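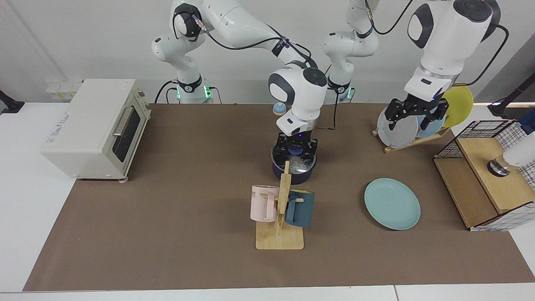
The corner as it stands: navy pot on the mat, plates in the wooden rack, cream oven on the left

Re: Do plates live in the rack or in the cupboard?

kamlesh_p
Hello all, hoping for some friendly opinions as we've gone round and round on this at home. We have a white tabletop with a brown mat over most of it, and it all happens there, cooking, draining, the lot. I've kept three plates standing in the wooden rack (grey, light blue and yellow, none of them matching, I'm fond of them) and I say that's where they live. My sister says a rack is for draining and anything left in it past teatime is clutter. Who's right?

wetby_vee
Oh, I'm with you Kamlesh! Ours haven't seen the inside of a cupboard since December and I do love seeing a bit of colour when I come down in the morning. That yellow one is lovely standing up at the back.

Gronwood Gran
Sorry, siding with the sister. I lived with a rack out for 21 years in Rostby and the bottom rails went black where the damp sat. Dry them, put them away, stand the rack on its end by the window.

wetby_vee
But that's the rack getting wet, Gran, and it would get wet either way! A wipe of oil now and then (I do mine every 4 months or so, when I remember) and it's as good as new.

tagle_tom
More bothered by the oven, myself. Is the door facing in towards the mat? I'd want to be sure I wasn't putting a pot down where that long handle swings out.

kamlesh_p
It does face in, Tom, and yes, I've caught the pot with it once or twice. The sockets are on the wall behind, so it's stayed put. I might try turning it this evening, if the lead will stretch.

Gronwood Gran
Turn the oven and put the plates away, and you'll have room to roll out pastry.

kamlesh_p
I'll do the oven, Gran. The plates are staying where they are for now.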